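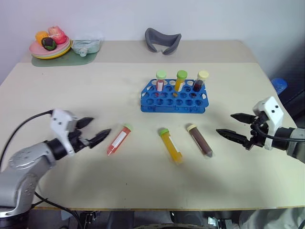 DADLOW, November

My second short story collection is finally headed to the printer, and yes, I've been walking the kitchen in my socks since I got the email. It's called *Unasholm*, after the island town where most of it happens, and Politis Press is bringing it out in paperback and e-book next month.

There are 20 stories in it. Four of them ran in magazines (a couple of those have since folded, poor things), and the rest are new. If you read my first book you'll recognize the ferry captain and her awful brother. They get the long story at the end, the one I kept cutting and putting back. It had a different ending as late as last summer, and my editor still likes the old one better!

The first printing is 400 copies, which feels enormous to me. My last one was 200, and I still had a box of those under the stairs until this spring. Signed copies will come straight from me, so if you want one, write to the address on the contact page and tell me what name to put in it. Please spell it out. I've gotten Kathryn wrong three ways already.

I'll be reading at Honditz Books here in Dadlow the night the book comes out, starting at 7 p.m. The store has put me upstairs next to the cookbooks, and there's an elevator around back by the parking lot if you don't do stairs. I'm planning on one short story and part of a longer one, then questions, then cake. I'm bringing the cake, so keep your hopes modest.

For folks who asked about the novel: it's in a drawer. I open the drawer now and then. More on that after the holidays, when I've answered my mail.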